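Clear Tables, Clear Heads: notes for the Gresport evening talk
August 1, 2022

(Wait for people to sit down. Say hello to the back row, they always get forgotten.)

Good evening, everybody, and thank you so much for coming out on a Monday in this heat. I know there are porches you could be sitting on right now. I'm going to talk for less than an hour about the most used and least loved piece of furniture in the house, the table, and how it came to be the place where all our mail goes to live.

Start with my own. I grew up with one big table in the kitchen, and we did everything on it: homework, pie crust, taxes, a jigsaw puzzle of a lighthouse that stayed put for most of a winter and meant we ate supper on our knees. I loved that table, and I don't think I saw the whole top of it more than a few times before I left home.

(Pause here. Somebody usually laughs and somebody usually sighs.)

When we moved into the house on Darby Street I promised myself I'd do better, and I did, for 6 days. Then came the moving receipts, then a lamp that needed a bulb, and then a box from my aunt that I was going to open when I had a minute (I still haven't, it's in the hall closet, please don't tell her).

So what changed? Well, I started keeping a tally. For 60 days I wrote down every single thing I put on the table that wasn't food or a plate. Go slowly on this number, let them guess first. It came to 169 things! And almost all of it was paper.

Next slide. Let it sit a moment while I find my water.
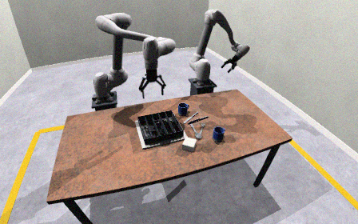
Slide: A wooden table in a plain room.

Now, I want you to think about your own table at home, the one you walked past on your way out tonight. What was on it? Don't say it out loud if you'd rather not. Think about the thing that has been there longest, and ask yourself what it's waiting for. Mine was waiting for a stamp. It had been waiting since spring, and I had a whole roll of stamps in the drawer!

I do two things now, and they're small enough that I can manage them even when I'm tired. The first is that mail gets opened standing up, next to the recycling, before I've taken my shoes off. The second is that the table gets cleared before supper, every night, even if clearing it only means carrying the pile to the stairs. I know that sounds like cheating, and maybe it is a little, but you do get tired of stepping over a pile.

(If there's time: the story about the library book and the gravy. If we started late, skip it and go straight to the homework.)

Homework, and it's easy. Tomorrow evening pick one corner, just one, and keep it bare until the weekend. Set a cup of coffee there if you like, but take the cup away with you when you get up.

Questions next. Repeat each one so the back can hear. Remind everybody that the handouts are by the door and that the side entrance gets locked at nine.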